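Comparing two hand-held grippers: the Plullov and the Nesholm

What I wanted to find out

My project for the spring term was meant to be simple. I had two hand-held grippers, both with a wrist camera and a marker cube, and I wanted to know which one gave cleaner recordings for training our Rokura arm. I picked a cap and a coat rack as the task, as soft things are where our older recordings went wrong.

How I set it up

I did 8 sessions in all, in the big open workspace at Kragh, and ended up with 1,552 clips. That's more than I'd planned (I got a bit carried away!) and sorting them took most of August.
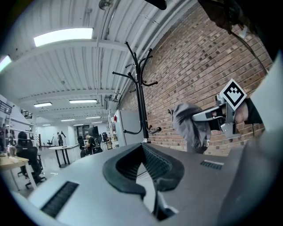 Tracking was the part I worried about most. Both tools work out where they are from what the camera sees, and a plain wall gives them very little to hold on to. The brick wall behind the coat rack was a great help there - loads of edges, and it stays put. The rows of ceiling lights were more of a mixed blessing, and I had to turn the exposure down on the Nesholm before its tracking settled.

What went well and what didn't

The Plullov has the softer trigger, so I could pinch a brim without crushing it. Its cable got on my nerves though, and I lost 3 clips to it tugging at my sleeve. The Nesholm is lighter but the jaws close quickly, and with thin fabric I kept grabbing a fold I didn't want.

The wide lens took some getting used to as well. Hold a cap by the crown and it blocks the view of whatever you're trying to hang it on, so I switched to coming in from the side.
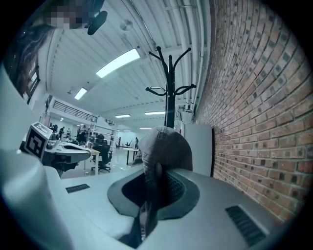

What I'd do next

I'd go with the Plullov for cloth and keep the Nesholm for boxes and cups. I'd also like to repeat the whole thing with a second person holding the tools - my wrist habits are all over this data, and I don't know how much of the difference comes from me.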